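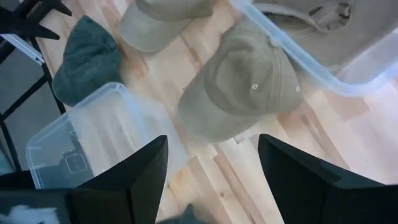
Do the caps keep their shape if they're stored in the clear bins?
So far I'd say the soft ones don't care and the structured ones do, and I don't trust either result yet.

Friday, July 19, 2019

Hat storage, continued. Ballstead wants a recommendation on the clear bins for their cap stock, and the Merrick people have already told them that one cap per bin "solves" creasing. I have read the Merrick note twice and can't find where they compared it with anything. A cap in a bin looks tidier than a cap on a shelf. Fine. I'd like to see the brim after it's been in there since March before I sign anything.

What I tried this morning: caps in crown-up, brim in first, lid on. Same again crown-down. Same again folded in half, the way everybody packs a cap when they think no one is looking. Left them until after lunch, took them out, laid them next to the ones that never went in.

Notes as I wrote them:

- Olive baseball cap: creases across the panels. It had creases before I started, so this tells me nothing. Should have steamed it first. My fault.
- Paler khaki one: can't see a difference. Nabila Benmoussa says she can. We did not settle it.
- Dark green one: creases show less on the dark fabric, or I'm worse at seeing them. Needs side light.
- Lids: they keep dust out, I'll give them that. Whether a lid helps the shape is a separate question and the Merrick note runs the two together.

Cost, for whoever picks this up: Fudano quoted 1,671 for the full set of bins with lids. Ballstead has 3,000 caps in the stockroom by their own list. Do the division before anyone says "one cap per bin" again.

Afternoon, moved on to the softer pieces. These fold over themselves whatever you do, so I stopped trying to place them neatly and just put them in the way a tired person would at the end of a shift. 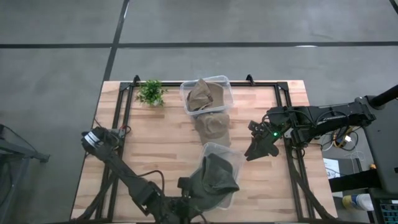

Soft pieces, clear bins on the wood tabletop. Tan one left out on the bare wood.

The green cloth is more fabric than the bin wants. You can stuff it down, but then you've made the creases yourself and can't blame the bin for them. Nabila thinks the Ernine bins are deeper. Maybe. The Ernine catalog gives a height of 17 and doesn't say if that includes the lid, so I'm not ordering on the strength of it.

To do:
- steam everything before the next round
- mark the caps inside the sweatband so we stop arguing over which is which
- ask Ballstead how long a cap really sits before it's sold
- try a plain open shelf for comparison, same number of days

2 comments | 0 shares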